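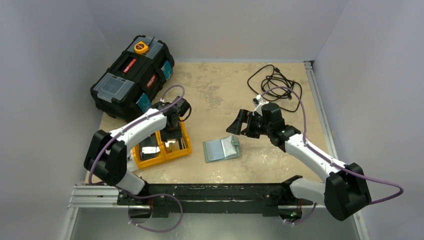
*A small green card holder, with a yellow divided tray and a black toolbox.*

# Card holder

A **card holder** (also *card case*, *card wallet*, in the Broston area just *a slip*) is a small flat case for keeping cards in. Bank cards, library cards, bus passes, business cards. Smaller than a wallet, usually no room for coins. Some fold, some don't. This article covers the pocket kind and how it's filled, emptied and stored. For the upright sort that stands on a shop counter see *Card stand*. For playing cards see *Card box*.

## Name

"Card case" is the older term and still turns up in the stationery trade. "Card holder" took over once people were carrying plastic cards and not much paper. One word or two? Both are seen. This article uses two. The Pellthorpe spelling "cardholder" is best avoided here as it also means the person the card belongs to, and the two get muddled in bank letters.

*Slip* is local. Dennis Inskip's notes on Broston market give it as the usual word among stallholders there, for any case thin enough to go in a shirt pocket. Not recorded further off than Pellthorpe. Needs a second source.

## Form

Most are a little larger than a bank card on every side. The case has to clear the card's edge or the corners catch. Common types:

- **Sleeve.** One pocket, open at one end or along one side. Thinnest of the lot.
- **Slotted.** Pockets one over another, stepped so that the top of each card shows.
- **Folding.** Two halves with a crease between, pockets on the inside. Opens like a book.
- **Hard case.** A shallow box with a lid or a sliding part. Keeps cards from bending, adds bulk.
- **Accordion.** Pleated pockets in a fan. Holds plenty, goes fat quickly.

Materials vary a lot. Leather, cloth, card, plastic, thin metal. Leather and cloth give with use and plastic mostly doesn't, it splits at the corner of the pocket instead. Stitched edges last longer than glued ones. Colour tells you nothing about the make, though brighter cases are easier to find at the bottom of a bag, and green and red were both sold for that reason in the Dramano range.

### Openings

A thumb notch is the half-round bite taken out of the edge of a pocket. Lets the thumb push the card up. Without one the card has to be pinched at the top, or shaken out. Some sleeves have a window in place of a notch, and the thumb goes on the window and slides.

Pull tabs are a strip running under the cards. Pull it and they rise together. Handy, but the strip frays, and once it goes the bottom card is a nuisance to get at.

## Capacity

Makers count differently. A case sold as holding 6 cards may mean six flat cards, or six in total with two to a slot. Embossed cards (raised numbers) take more room than flat ones, and a mixed handful never stacks neatly.

The Hegyi pocket pattern, copied a good deal, has three slots on one face and a single open pocket on the back for folded notes or reciepts. The larger Hegyi has 13 slots and is really a small wallet. Often left out of lists of card holders altogether.

Business card cases are reckoned by paper thickness. Desk boxes for the same cards go up to 200, but those aren't carried and don't count here.

Overfilling: the commonest fault by a long way. A slot stretched to take two cards won't grip one afterwards. Leather can sometimes be brought back a little, plastic no.

## Filling and emptying

Long edge or short edge first depends on the case. Side-loading pockets take the long edge, and the cards then sit lower and are harder to knock out. Top-loading takes the short edge.

Usual practice:

1. Open the case flat, or hold it by the closed end.
2. Start the card square to the slot. A corner going in first will catch the lining.
3. Push till it stops. Leave whatever shows, showing.
4. Card used most goes at the front, or in the back pocket on its own.

Taking a card out one-handed is possible with a notch. Otherwise two hands, one to hold the case still and the other to draw the card. On a table the case tends to slide along with the card if it isn't held. A grippy mat helps, or a thumb on the corner.
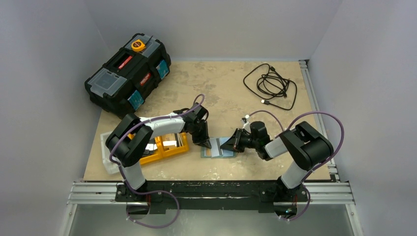

New cases are stiff. The first few cards go in badly and come out worse, this passes. Leaving a card in each slot for a few days is the normal cure, and Inskip's notes mention stallholders using old loyalty cards for it so the good ones don't get scuffed.

Don't force a card into a case with grit in it. Turn the case upside down, tap it, wipe along the slot with a folded bit of paper.

## Storage with other small things

Card holders not in use end up with the odds and ends. Drawers mostly. Where there's a sorting bench or a hobby table they get kept alongside the small-parts gear, and the same few containers come up again and again.

**Divided tray.** An open tray with low walls between the compartments. Good for things that get picked up often. A card holder may be too wide for the smaller compartments, so measure first. Laid across the top of the walls it gets knocked off. Trays in yellow or another strong colour show up dark bits well, screws and the like.

**Clear container.** Contents visible from the side, so no label needed. Scratches cloudy in time. Fine for spare cases stood on edge.

**Toolbox with lid compartments.** Small boxes set into the lid, main space underneath. The lid compartments suit tiny items and are often too shallow for a folded case, which has to go in the main part. Keep it away from anything oily. Leather picks up oil and marks, and the mark then transfers to the cards.

Cards should come out before a case is put away for long. Plastic cards left in soft plastic sleeves can stick, and the print lifts off when they're parted.

## Care

- Leather: dry cloth, a little plain cream now and then. Not on the inside of the slots.
- Cloth: brush. Hand wash only if the maker says so, and dry flat.
- Plastic: damp cloth, drop of washing-up liquid, wipe again with clean water.
- Metal: dry cloth. Check hinges for fluff.

Keep out of direct sun on a windowsill, most dyes fade. Greens go yellowish, blacks go brown. Back pockets of trousers are hard on any folding case, the crease goes first and then the stitching either end of it.

Repairs are seldom worth it on a cheap one. A split seam on a leather case can be restitched through the old holes with waxed thread. Glue on its own doesn't hold for long at a slot mouth.

## Related objects

A **wallet** has a section for notes and generally folds. A **purse** closes and takes coins. A **lanyard pouch** hangs from the neck and shows one card through a window. A **passport cover** often has a card slot or two inside, but the passport comes first. The line between a folding card holder and a small wallet isn't fixed, sellers use whichever word they like that week.

## In the Broston and Pellthorpe trade

Both towns had leather stalls selling card cases alongside belts and key fobs. Broston's were mainly sleeves cut from offcuts, unlined, one row of stitching. Pellthorpe's were lined and slightly dearer. The Pellthorpe August fair had a table of seconds, cases with crooked slots or mismatched thread, and plenty of those are still in use locally.

Dramano cases came later and were sold through stationers. Folding, lined, press stud on some. Date of first sale not known. The section on them in the old version of this page was taken out as it had no source, please don't put it back without one.

## Notes

- Inskip, Dennis. *Broston market notes*, typed sheets, unpaged. Held at Pellthorpe library, ask at the desk.
- Hegyi slot figures taken from the printed insert supplied with the case.
- Care section last checked January 20, 2019. Metal cases still need seperate advice on dents.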